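Last updated: August 23, 2019

Lena Chmielewska has swum in the tidal pool at Grastden nearly every morning for 11 years, and she still grins when she talks about the first time.

"I screamed! Proper screamed. Then I got out, had a cup of tea and went straight back in."

She grew up inland and couldn't swim at all until her forties, when a neighbour, Annick Pichon, taught her in the shallow end (with a lot of shouting, by both accounts).
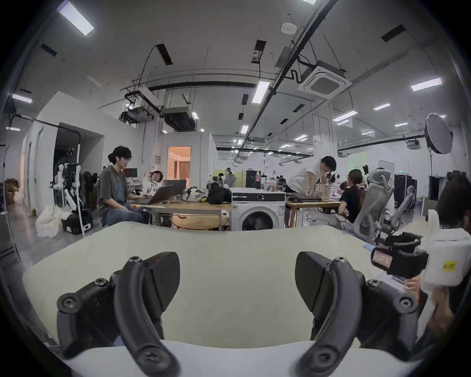 These days she can tell you what the water will feel like from the colour of the sky, and she loves the grey mornings best. "Everybody wants sunshine. Give me a bit of drizzle and a flat sea, it's like swimming through silk."

What about winter? She laughs. "Eight minutes, then out. I wear two hats!" 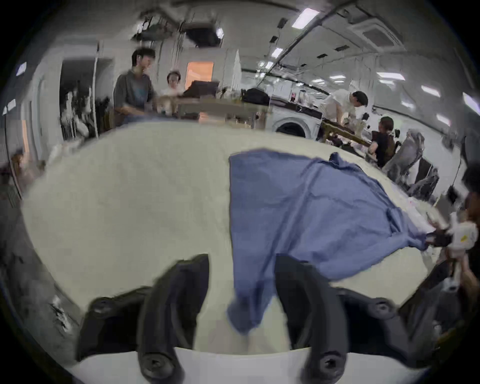
August is when the beginners turn up, and Lena is delighted to see them. Her advice is simple: go in slowly, breathe out, and keep your shoulders under once they're wet. "And bring cake," she adds. "You'll be so hungry, you won't believe it."

She'll be there tomorrow at nine, when the tide's right.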